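28 Dec 2018

ok water cooler thread bc three people asked me the same thing this week and I am not typing it out again

so. office kitchen corner. we moved floors in September and the cooler came with us, the old fridge didn't, the good kettle "got lost". RIP kettle

for the first two weeks there was no water up here at all. people were walking down to Grostberg's floor with their mugs like a pilgrimage. Harish Chauhan took a soup pot once. respect

then the delivery got set up and I somehow became the water person?? I do invoices. I did one phone call and now it's my job forever

1. the bottles. red cap goes back ON the empty one. deposit is 40 a bottle and they do not take them back without the cap, I asked twice, the guy just shook his head

we have lost 300 in deposits since the move. THREE HUNDRED. on caps. Archana Bisht found a few in the pen drawer, so at least somebody is collecting them

2. if you finish the bottle you change the bottle. I know it's heavy. ask someone. Wilson Huamán will do it if he's in, he likes showing off, just don't stand close

wipe the neck first!! with a clean paper towel. not the dish rag. the dish rag has been thru things

peel the sticker off, lift, tip it over in one go. slow is how you get the puddle. ask me about my socks

and then wait. it glugs for a bit. glugging is fine. Manju Mishra thought she broke it and went home early lol

3. spares live by the cooler, against the wall. not in the hallway, not under the stairs, NOT in the Julex meeting room (who did that). if you can't see them from the cooler you can't find them at 8am half asleep

leave some room in front tho. you have to be able to get a mug under the tap without doing yoga

4. cups. bring your own mug. we were going through 90 paper cups a week for 54 people which, ok, is not the end of the world, but the cupboard is tiny and I'm the one who restocks it from Leclerc on my lunch

mug does not need to be nice. mine is plain and has tea stains older than some of the interns

cups do not live on the floor. I keep finding them down there. it's a shelf we have, it's above the sink, it's right there

5. trash. two bins next to each other, gray one has the liner. wet stuff (teabags etc) goes in the one WITH the liner. please. I scraped a teabag off the bottom of the black one yesterday and had thoughts

also the yellow and black tape on the floor. mind the tape. don't pick at the corner of it. I see you

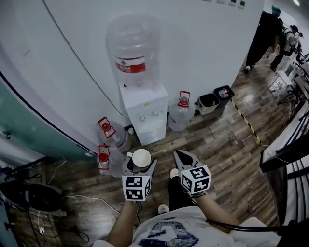
white mug at the cooler, three jugs with their caps on. and a cup on the floor. sigh

caps though!! all red, all on. I could cry

someone asked can we get the kind that plugs into the wall pipe. Kamlesh Rana priced one from Jellach and then stopped replying to my emails so I'm guessing no — will ask again after new year

someone else asked is it ok to fill a big bottle at the cooler. yes but not when there's a line behind you. and not two big bottles. you know who you are

oh and cleaning. the taps get wiped every evening, whoever's last out. takes no time at all. damp cloth, not the spray, the spray makes everything taste of lemon and regret

drip tray question — no we don't have one. I know. the one that came with it cracked in the move and a new one costs more than I'm allowed to spend without a form. the form is 4 pages

so if you drip, you wipe. paper towels are on the hook by the sink

next delivery is after the holiday. empties by the kitchen door the night before pls, caps ON, I will be checking

ok thats it. going to get some water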